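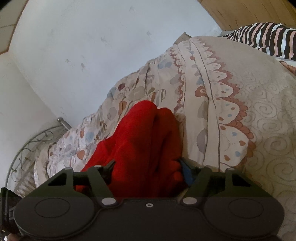

Segundo um comentário deixado na versão anterior desta página, o passo do seccionador DC vinha tarde demais e quem seguia o guia à letra ligava as fichas com as strings já em tensão. Tem razão. Ordem corrigida abaixo, julho de 2021.

4. Ligação do inversor Pritard às strings

Aplica-se aos kits Rutisness de 16 módulos, telhado inclinado ou plano. Kits com bateria: ler também a secção 6.

ATENÇÃO: os módulos produzem tensão sempre que há luz. Até 597 V em circuito aberto nesta configuração. Não há botão que desligue isto. Trabalho só para instalador habilitado.

4.1 Antes de começar

1. Disjuntor AC do quadro em OFF. Bloquear com cadeado.
2. Seccionador DC em OFF. Confirmar que a patilha desceu até ao fim, nalgumas unidades prende a meio.
3. Esperar pela descarga dos condensadores: ver o tempo na etiqueta lateral do inversor.
4. Medir. Ausência de tensão nos bornes AC, primeiro entre fase e neutro, depois entre cada um e a terra.

4.2 Terra

5. Condutor de terra de 6 mm² do perfil de alumínio até à barra. Um só troço, sem emendas.
6. Apertar o terminal de olhal com anilha dentada. Puxar com a mão – se roda, está mal.

Nota: as estruturas Tunstall trazem o furo de terra já marcado. Nas outras é preciso furar, longe da borda do perfil.

4.3 Lado DC

7. Separar os cabos das 2 strings e etiquetar antes de cortar. Depois de cortado ninguem distingue.
8. Cravar as fichas com o alicate próprio. Alicate universal não serve.
9. Verificar a polaridade de cada string com multímetro. Pontas de prova adequadas a 1000 V DC.
10. Anotar os valores na folha de ensaio. Diferença grande entre strings iguais: parar e procurar ficha mal cravada ou módulo trocado.
11. Com o seccionador ainda em OFF, encaixar as fichas até ouvir o clique. Positivo, depois negativo.

CUIDADO: polaridade invertida estraga a entrada e a garantia não cobre.

CUIDADO: nunca desencaixar fichas com o inversor a produzir. Arco eléctrico.

4.4 Lado AC e contador

12. Cabo AC pelo bucim inferior. Fase, neutro, terra, por esta ordem no borne.
13. Contador Stirnik no quadro, seta virada para a casa. Ao contrário lê o consumo como injecção.
14. Cabo de comunicação nos bornes A e B. Se não comunicar, trocar os dois fios antes de ligar para a asistência.

4.5 Primeiro arranque

15. Fechar a tampa. Retirar o cadeado.
16. Disjuntor AC em ON, depois seccionador DC em ON.
17. LED verde a piscar – está a verificar a rede. Verde fixo, está a injectar.

LED vermelho: anotar o código e ir à tabela da secção 9. Não reiniciar várias vezes seguidas, apaga o histórico.

Nota: firmware de setembro ou posterior pede o código do país no primeiro arranque. Escolher Portugal, confirmar, esperar que reinicie sozinho.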